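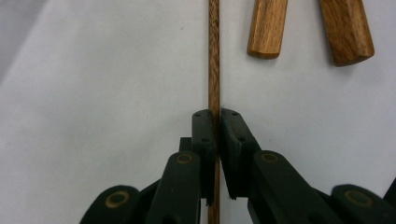

Gripper v3 on the dowel, Saturday arvo. Pads are the old batch.

Forum: Student Builds > Grippers and end effectors
Thread: Pads chewing out at the bottom edge, is it the rubber or the geometry?

lowgear_46
Hi all, first proper post after lurking since April. I'm in the robotics club at Hanstead and we're building a hand-held gripper for the Pestbridge sorting challenge (sticks, blocks, odd bits of timber, you get points for putting them in the right tray). I've got the fingers moving nicely and I'm really happy with the linkage, brass-coloured rings in the pivots and all, but have a look at the bottom ends of the pads. They're going ragged on both sides. The top edges still look good to me!

We've done 273 grabs on this pair, mostly dowel, some blocks. Half the club reckons the material is rubbish and wants to order something else. I reckon the fingers aren't coming in parallel and the bottoms are copping it first. Anyone had this?

torquewrench_tess
Nice build, love the dark green. My money's on geometry too. If the pads toe in at the bottom, that edge takes the whole squeeze before the rest touches anything. Cheap test: close it gently on a strip of paper, top then bottom, and see which end lets the paper slide out.

Bin_Chicken
Disagree with both of you, sorry. We had the same fraying at our school and it was how the pads were cut. Somebody went at the sheet with blunt scissors and every little nick turned into a tear. Fresh blade, steel ruler, one pass, and the next set lasted us the whole term. Were yours cut by hand?

lowgear_46
Cut by hand, yeah... with the craft knife that lives in the club drawer, so I can't exactly defend the blade. But the tops came off the same sheet with the same knife and they're fine?

Bin_Chicken
Tops are rounded though, at least on the right one from what I can see. Square corners tear first. Round the bottoms off as well and see how you go.

torquewrench_tess
Ok that's a fair point about the corners. I'd still do the paper test before cutting anything -- it takes a minute.

Lillus
Different question, why practise on such a skinny piece? The dowel's an easy one to line up when it runs straight down between the pads like that. Those two blocks up the top right, with the angled ends, are what I'd be worried about. When we did Pestbridge our gripper was brilliant on dowel all through practice and then spat out anything with a bevel. We got through 4 blocks in our whole run. Four!

lowgear_46
Oof. The blocks are next on the list, we just wanted the thin one sorted because it needs the fingers nearly all the way shut. Our coach has us on 20 grabs per shape before we're allowed to swap, and then we write up the drops in the logbook. The darker block is the one everyone fights over not doing.

servo_muncher
Has anybody asked about the screws yet? You've got holes top and bottom on the pads, so what's in them? If they're sitting deep the pad will cup around them and the loose end below the bottom hole will flap. Flapping end + timber = fraying. I'd go a small washer, or move the lower hole closer to the edge.

Bin_Chicken
Don't move the hole closer to the edge!! That's how you rip the whole corner off.

servo_muncher
Only if you overtighten it. We ran ours that way on the Nedeljković linkage for a full season with no dramas.

Bin_Chicken
On thicker pads, I'm guessing.

servo_muncher
...on thicker pads, yes.

lowgear_46
Right, did the paper test tonight in the garage. Paper grabs at the bottom well before the top, so there's definitely toe-in, maybe a couple of degrees. Also went over the old pads with a magnifier and there are nicks along the bottom cut, so Bin_Chicken gets half the points. Plan is new blade, rounded corners all the way round, and I'll reprint the left arm with the pivot shifted a touch. Leaving the screw holes where they are for now.

torquewrench_tess
Reprint both arms while you're at it, otherwise you'll be chasing the centre line for weeks.

lowgear_46
There goes the rest of the green filament. Will post the block results when we've done them.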